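Zoltwood workers vote to join union, 216 to 140

Big news out of the Zoltwood distribution center this week: hourly workers there have voted to form a union, and the margin wasn't even close! The ballots were counted on Wednesday night, and when the final tally of 216 in favor and 140 against was read out, the cheering in the parking lot went on well past the end of second shift.

The drive began last April, after the company moved to a rotating schedule that gave people as little as 2 days' notice of weekend shifts. Packers on the night crew started passing around cards, and within a few weeks the forklift drivers and the returns department (always the hardest group to get in one room) had signed on too.

"I've worked here through three different managers and I never once saw this many people talking to each other," said Isamu Ichikawa, a shipping clerk who served on the organizing team. "People who had never said hello were trading phone numbers."

Zoltwood said in a short statement that it respects the outcome and will meet with employee representatives. It has a week to file objections to the vote.

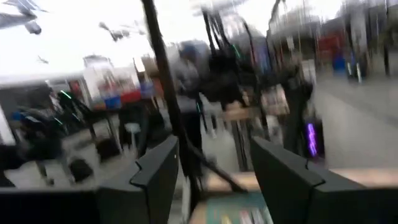

Next up is a bargaining survey, which goes out to everyone in the unit, including those who voted no. Scheduling is sure to be near the top, along with sick pay and the cost of family health coverage. Workers at the Hemari plant across the river won their first contract last year, and several of them have already offered to come over and talk about how they handled negotiations.

An open meeting for all shifts will be held at Leitão Hall at 7 p.m. Kids are welcome, and there will be food.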